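Pradeck Deed and Title Intake Terminal
Property Registration Equipment, Counter and Back-Office Series
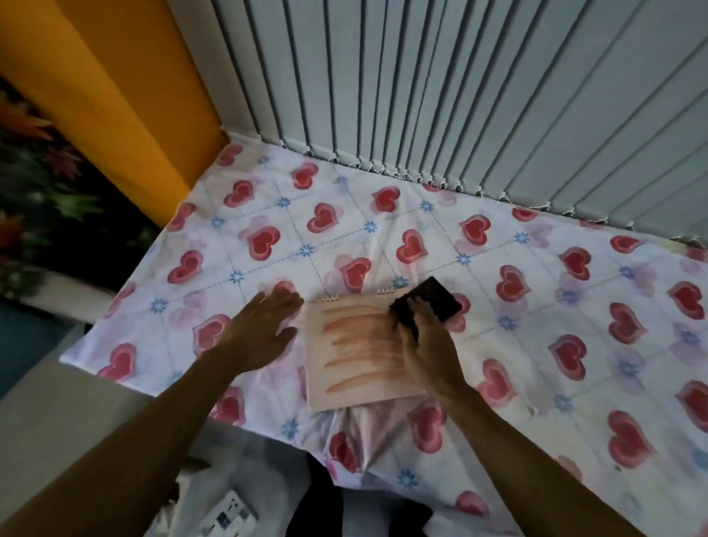
Overview

The Pradeck terminal is a document intake unit for offices that record the sale and transfer of real property. It receives purchase agreements, deeds, plot plans and supporting papers at the counter, assigns each filing a reference, and passes the complete file to the registry's own records system. Rautiainen supplies the unit to land registries, municipal property offices, title agents and developers with an in-house transfer desk.

The terminal replaces the separate scanner, label printer and fee register found at most filing counters. One clerk can accept a filing, confirm the parties, record the fee and print a receipt without leaving the counter position. Filings that are missing a required paper are held in a pending queue and do not receive a registration reference until the paper is supplied.

The current release adds support for off-plan sales. Agreements for units that have not been completed are recorded against the parent plot and moved to the individual unit when the completion notice is filed.

Intended Use

The terminal is suited to offices that handle residential, commercial and plot transactions on a daily basis. It is not intended for use as a general office scanner, and the warranty does not cover such use. Offices with low filing volumes may find the Pradeck Desk software, which works with an existing scanner, more economical.

Typical filings include:

Sale and purchase agreements
Transfers by gift or inheritance
Mortgage registration and release
Subdivision and merger of plots
Long lease registration
Powers of attorney relating to property

Other filing types may be defined by the office administrator. Each type carries its own list of required papers, its own fee rule and its own receipt wording.

Specifications

Model: Pradeck 752
Part number: PR-3681
Paper sizes: letter, legal and ledger; plot plans by flatbed
Feeder capacity: 200 sheets
Scan modes: color, grayscale, black and white
Receipt printer: thermal, built in
Label printer: thermal, built in
Connections: wired network, two USB ports, card reader port
Display: clerk display standard; customer display optional
Power: standard wall outlet, grounded
Mounting: counter or floor stand

The feeder is designed for loose sheets. Bound, stapled or sealed papers must be scanned on the flatbed. Documents bearing a raised seal should also be placed on the flatbed so that the seal is captured clearly and is not flattened by the rollers.

Transaction Records

Every filing creates a transaction record. The record holds the plot or unit reference, the names of the buyer and seller, the stated price, the type of transfer, the fee charged and the name of the clerk who accepted it. Once a record has been closed, it can be changed only by a supervisor. The earlier version is kept and remains available for audit.

Joint purchases are recorded with the share held by each buyer. The shares must add up to the whole interest before the record can be closed. Where a buyer is a company, the clerk is asked to enter the company registration number and the name of the person signing on its behalf.

The reporting module prepares daily, monthly and quarterly summaries by district, property type and transaction value. Buyer residency may be included where local rules allow the office to collect it. Summaries can be exported as a spreadsheet or as a fixed report for publication. Names and other personal details are left out of exported summaries unless an administrator has specifically enabled them.

Fees and Payments

Fee rules may be set as a fixed amount, as a percentage of the stated price, or as a combination of the two with a lower and upper limit. The terminal calculates the fee and displays it before the filing is accepted. Fees shared between buyer and seller may be split on the receipt.

The unit does not process card payments by itself. A card reader from the office's own payment provider may be connected to the card reader port. Rautiainen does not receive or store card details.

Installation and Training

Installation is carried out by a Rautiainen technician and is included in the purchase price for offices within the standard service area. The office is asked to provide a network connection, a grounded outlet and a counter surface able to bear the weight of the unit. A site form is sent with the order confirmation and must be returned before an installation date can be set.

Training for counter staff takes one working day. A separate half-day session for administrators covers filing types, fee rules, user accounts and reports. Training is held on site or at the Zendville service center. Offices replacing an older system may request help with the transfer of open filings; this work is quoted separately.

The first municipal installation of the 752 was completed at the Prondalar Property Office in April. "Our clerks had been keeping a paper log next to the old system in order to follow pending files," said Angeliki Economou, Registrar at Prondalar. "The log has been retired, and the pending queue is now reviewed each morning at the counter."

Security and Retention

User accounts are personal and may not be shared. The terminal locks after a period set by the administrator and records each sign-in. Scanned images are encrypted on the unit and are removed once the registry's records system has confirmed receipt. If the network is unavailable, filings are held on the unit and sent in order of acceptance when the connection returns.

Retention periods for closed records are governed by the registry's own rules and are not set by the terminal.

Warranty and Service

The unit is covered for two years from the date of installation, including parts and labor. Feeder rollers, thermal paper and labels are consumable items and are not covered. An extended service plan may be purchased at any time before the standard warranty ends.

Service requests are accepted by telephone and through the customer portal. Offices on the extended plan receive a replacement unit if a fault cannot be repaired on site.

Accessories

Customer display, with mounting arm
Floor stand, fixed height
Floor stand, adjustable height
Feeder roller kit
Receipt paper, case
File labels, case
Dust cover
Counter locking plate, $149

Prices for the terminal and all other accessories are provided by written quotation. Public bodies may order under an existing purchasing agreement where one is in place.

Ordering

Orders should state the model, the number of counter positions, the type of mounting and the name of the records system in use. Connections to commonly used records systems are supplied at no added charge. Other connections require a technical review before the order is confirmed.

Inquiries from registries and public offices should be directed to Teemu Valtonen, Public Sector Accounts, Rautiainen. Title agents and developers should contact the general sales desk through the customer portal.

Specifications are subject to change without notice. Page last revised 5 July 2022.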